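Search stories Go

Reading time: 2 min

The Nokham Procedure

The operator arrived at Brutum in May with a badge, a headset and a nine-page procedure. Section 1 required her to demonstrate a pick. Section 2 required her to do it again, 1,000 times, by remote control, from a desk in Stanstead.

The controller weighed less than she had expected. Moving her wrist moved the arm's wrist, with a delay she was told to disregard. By demonstration 18 she had disregarded it.

The log accepted two values, GOOD and DISCARD. She entered GOOD when a block was lifted cleanly and DISCARD when it slid down the wall of the bin. A third column was headed Remarks. The procedure did not mention it. At demonstration 106 she wrote in it for the first time: "Approached from the left. No reason."

The remark was not queried. She kept approaching from the left.

The policy was trained overnight on a server at Rivera. In the morning the controller was disconnected, the bin was set up, and she was asked to watch the feed and touch nothing.

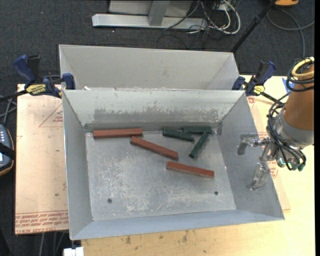
Station view: three red blocks, three green, gripper open over the right wall.

The arm held its position for nine seconds. She knew the interval. It was the time she took, before each pick, to put down her cup and flex her fingers. She had never thought to pause the recording for it.

Then the arm moved out across the bin, past the nearest block, and turned. It came in from the left.

It lifted a green block, held it level, and waited the way she waited when the phone rang in the next office. The phone was not ringing.

She opened the log. The run needed a value, and the cursor was already in Remarks.

Last updated: May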